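Hand gripper no. 5 – strip-down and pad change
Notebook entry, July
Started 8:20 am

Pulled no. 5 off the shelf after Shalini's note from last week. Her complaint was that it had gone "mushy" on small round things: fingers closing fine, object creeping sideways before the grip settled. She'd also flagged that the opening didn't feel the same every time she let go of the trigger. Two separate faults, as far as I can tell, so I've written them up separately.

Condition on arrival. Handle and trigger OK, no cracks in the shell. Camera bracket tight. Left finger had side play at the tip that I could feel without a gauge. Right finger was good. Pads on both sides were the old set, glued in well before I started the log for this unit, and the ridges near the tips were rounded over. Colour had gone dull along the same strip. There was fluff and something like pencil dust packed into the grooves, worse on the left.

Cleaned first, to see how much of the trouble was dirt. Soft brush, then isopropyl on a lint-free wipe, along the ridges and never across them. Let it flash off for a few minutes and tried it on the foam ball. A bit better. Still crept. Decided the pads had to come off.

Removing the pads. The old adhesive doesn't like being hurried. Heat gun on low, held well back, with the finger out of its mount so the printed part doesn't see any of the heat. Started a corner with the plastic spudger and peeled at a flat angle. Left one came away clean. Right one tore about halfway along and I had to roll the rest off with my thumb. Do not use the scraper blade on the inner face; no. 3 still has the gouge from when I did that in autumn, and the pad sits proud over it.

Side play. I expected a worn pivot bush and it wasn't. The screws holding the left mount to the carriage had backed off, two of them by nearly a full turn. No threadlocker on any of them that I could see. Took all of them out, cleaned the threads, and put them back with a small dab of the blue stuff, cross pattern, finger tight and then a quarter turn. The mounts are printed, so going tighter just crushes the plastic under the head and you're back where you started in a month. Did the right-hand mount the same way even though it wasn't loose. Play at the left tip is gone.

Opening width. The return spring is fine. The sticky release was the linear rail, which was dry. Wiped the old grease out with a cotton bud (came out grey), put in a thin smear of the white lithium, and ran the carriage back and forth 20 times with the fingers off. The motion evened out after the first handful. Wiped off what squeezed out at the ends. If grease gets on the pads they're finished, so the rail gets done before new pads go on, always.

New pads. Magenta ribbed, from the Brellix sheet, cut with the old steel template. Ridges face inward on both fingers. I dry-fitted first and found the template cuts a hair long for this finger, same as it did on no. 3, so trimmed the root end and left the tip end as cut. Thin even coat of contact adhesive on both faces, waited until tacky, and pressed from the root toward the tip so the air gets out. Clamped between two bits of scrap with baking paper over the ridges and went for lunch.

Back at 1:30. Edges down all the way round, no lifting at the corners. Put the fingers back on the mounts, checked that the tips meet without one riding over the other, and set the soft stop again.

Calibration is the usual: fully open, hold, fully closed, hold, then three slow closes on nothing so the width trace can be checked against the marks. The closed reading was a touch off zero, which makes sense with fresh pads. I re-zeroed it and wrote the new offset on the tape inside the handle. Please don't peel that tape. Sota cleaned one off in the autumn and it cost us an afternoon.

Took it up to the big blob table by the windows for the functional check, as the bench downstairs has bad light in the afternoon and the camera hunts. Mouse pad down near the edge, small white rounded target on top of it, fingers open, and approach from the near side.
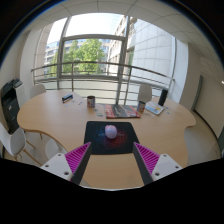 Fumiko Tsuchiya wants the approach check done on bare wood as well, and wrote the following in the margin of my draft. The mouse pad flatters the result. It holds the target still while the first finger makes contact, so a gripper that closes unevenly will still pass. On the bare tabletop the target gets pushed by whichever finger arrives first and you see it straight away. She'd like both surfaces recorded from now on, with the pad first and the wood second.

Fair enough. I did both. Results below, same target throughout.

On the mouse pad, eight closes, all held, no creep that I could see by eye.

On bare wood, eight closes. Seven held. On the remaining one the right finger touched early and nudged the target to the left before the left finger caught up. It still lifted, but off centre, so I've put it down as a miss. Went back and looked at the soft stop: right side was set slightly further in than the left. Backed it out by half a turn and ran the bare wood test over again, all eight good.

I'd have signed it off without that, so the bare wood test goes on the sheet. Kumiko keeps the master copy of the procedure and I've asked her to add it after the calibration step. Wording as Fumiko has it above.

Light and camera. Daylight from the big windows was strong when I tried it and I had a slight worry about the view washing out toward the glass. Exposure locked all right once it had a second to settle. I'd suggest locking exposure with the fingers already pointing at the table – if you lock it while you're walking over, with the windows filling the view, the tabletop comes up too dark and the ridges on the pads blend together. Wiped the lens before and after. There was a thumbprint on it the first time and it was mine.

Spares. The Brellix sheet has enough left for one more pair, possibly two if whoever cuts it is careful with the layout. The adhesive is getting stringy and should be replaced before the next change. Mount screws: bag is low, need a new one. I've put all of that on the order list under Sidard, where we got the last lot. No spare springs for this type on hand and I don't think we need them yet.

Still to do:

Check mount screws on the other units. If no. 5 left here without threadlocker then I assume the rest of that batch did too. Takes a few minutes each with the fingers on, so there's no need to strip them.

Fix the template. It has cut long on two units now. Either file it or scratch a trim line on it. I'd go with the line, in case the older fingers need the full length.

Relabel the shelf. No. 5 and no. 8 have swapped places at some point and the tags haven't followed.

Look at the rail on no. 5 again after a fortnight of use. If the grease has gone grey already then there's dust getting in past the end cap and a wipe won't cure it.

Log sheet filled in, tag changed from red to green, unit back on the shelf at 4:10 pm. Shalini has it first thing tomorrow. I've told her the new pads will feel grabby for the first day or so and to brush them out at the end of each session, along the ridges.

Added later: Roscoe checked the screws on no. 8 before he went home. Two loose on the left mount, same ones. He's left it on my bench with a red tag.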